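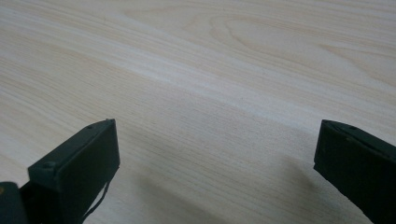
Figure 1. Wrist view from the hand-held gripper, fingers open over the pale wood table.

Susura data collection: progress report to the Unel fund
12 September 2018

1. Work in the period

Collection with the hand-held gripper began in February at the Gruser workshop. The target for this stage was 3269 usable examples of table-top picking and placing. At the close of the period 2975 had passed review and were in the training set. The remainder will be collected next period at no added cost.

An example is counted as usable when the recording is complete, the finger width is logged throughout, and the label matches the task sheet. Recordings that fail any of these checks are kept in a separate store and are not reported in the total.

2. Equipment

Two grippers are in service. Both carry the same dark, boxy fingers and the same camera mount, so recordings from either unit can be pooled. Finger width is calibrated at the start of each session with the fingers fully open. Operators have been asked to keep the cable clear of the fingertips.

The view in Figure 1 includes a bright streak where overhead light reflects off the table, and a soft shadow between and below the fingers. Both effects vary with the height of the gripper. We have left them in the training images, as the system will meet similar lighting in use. A matte table covering was considered and put aside.

3. Training results

The first model was trained on the February recordings only. It closed the fingers early on small items and was not developed further. The second model, named Güneş, uses the full reviewed set. Early closing is less frequent, but placing near the table edge remains weak. Most of the recordings to date were made near the centre of the table, and the task sheets have been revised to correct this.

4. Variance from plan

The shortfall in examples is due to two causes: a delay in delivery of replacement finger pads, and a labelling error that required one batch to be reviewed again. Spending is within the approved budget. We request no change to the end date.

5. Next period

Collect the outstanding examples, with priority given to edge placements. Retrain Güneş and report success rates by task. Supply the reviewed data and task sheets to Unel with the next report.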